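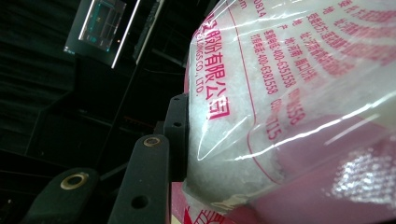

Erst die Regeln, dann die Greifer

Ich hatte ja versprochen, mal aufzuschreiben, nach welchen Regeln wir bei Flenov unsere Handgreifer-Aufnahmen machen. Dauernd fragt jemand, und ich suche dann jedes Mal in alten Mails herum. Also bitte, jetzt gesammelt!

Unser Dauerbrenner ist das Umfüllen aus der Tüte ins Glas. Klingt nach Kinderkram, ist aber fies. Folie knittert, spiegelt und rutscht, und weiße Körnchen auf hellem Holz sieht man hinterher kaum noch. Deshalb steht in unserem Regelblatt (Version 3, im Projekt Wurnum abgelegt) gleich ganz oben: Tüte und Glas kommen zusammen auf den Tisch, bevor überhaupt jemand die Griffe in die Hand nimmt. Wer mittendrin mit den Fingern nachhilft, bricht ab und fängt neu an. Ja, auch wenn es bis dahin super lief - tut weh, ich weiß.

Dann die Kabel. Die hängen seitlich neben dem Handgelenk nach unten und nie quer über die Tischplatte. Ich habe mir beim ersten Mal prompt das Glas umgerissen, seitdem bin ich da pingelig.
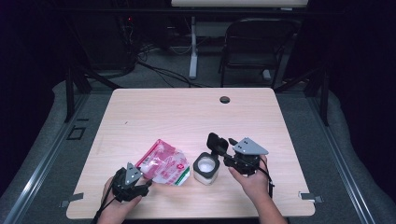 Wie lang darf ein Durchgang sein?

Höchstens 90 Sekunden. Danach werden die Hände müde, die Bewegungen werden hektisch, und für das Training taugt das dann wenig.

Bei Howells, wo ich vorher war, gab es gar kein Limit, und so sahen die Daten auch aus. Ich musste damals 3749 Durchgänge einzeln durchklicken und habe in der Zeit sehr, sehr viel Kaffee getrunken.

Noch so ein Punkt, über den wir lange gestritten haben: der Deckel. Wir nehmen für diese Aufgabe gern Gläser mit Klappdeckel, weil der am Glas bleibt und nicht irgendwo herumkullert. Der steht beim Einfüllen ganz offen, halb offen gilt als Fehler. Und die Greiferfinger gehen erst links und rechts neben das Glas und werden dann geschlossen - bitte nicht von oben draufdrücken!

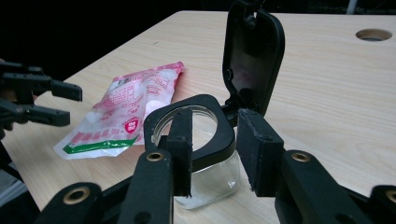
Was nach dem Durchgang kommt

Tisch abwischen, jedes Mal. Krümel vom vorigen Versuch haben im nächsten nichts verloren. Danach schauen 2 Leute unabhängig voneinander drüber und tragen ihr Urteil in Restora ein (unsere kleine Datenbank, hässlich, aber treu). Sind sie sich uneinig, fliegt die Aufnahme raus.

Über die Beleuchtung schreibe ich ein andermal, da sind wir noch am Probieren. Falls ihr für Folienverpackungen eigene Regeln habt, immer her damit, die Kommentare sind bis Dienstag offen.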